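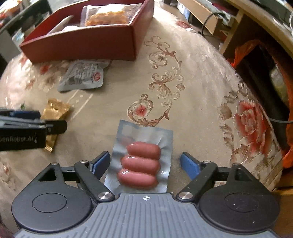 Fouzia Malik asked last time whether the pack goes in the fridge before or after the dry things get put away. Before. Always before, and she's right that the old handout had it backwards.

18 November 2018 | Ehsan Rajput
Filed under: Home Kitchen Basics, Handouts

Week 2 notes. Unpacking + storing sealed meat

- Sausages, vacuum pack. Check the seal first, run a thumb along all four edges. Film should be tight on the meat. Puffy = back to the shop.
- Read the label for raw or cooked. Don't go by color!!
- Fridge, bottom shelf, on a plate. Not the door.
- Once open: covered box, date on the lid. Follow the days on the pack.
- Sauce and seasoning packets, foil packets: dry drawer, standing up so you can read them. Half used ones get a clip.
- Tablecloth. Raw pack leaks, cloth goes in the wash, dont just wipe.
- Hands, 20 secs, soap.

Freezing we do in December. Bring a marker and your own boxs.

Comments

Salma Fahmy: Is the plate needed if it's still sealed?

Ehsan Rajput: Yes please. Pinholes.

Hammad Lodhi: missed week 1, can someone send me the shelf chart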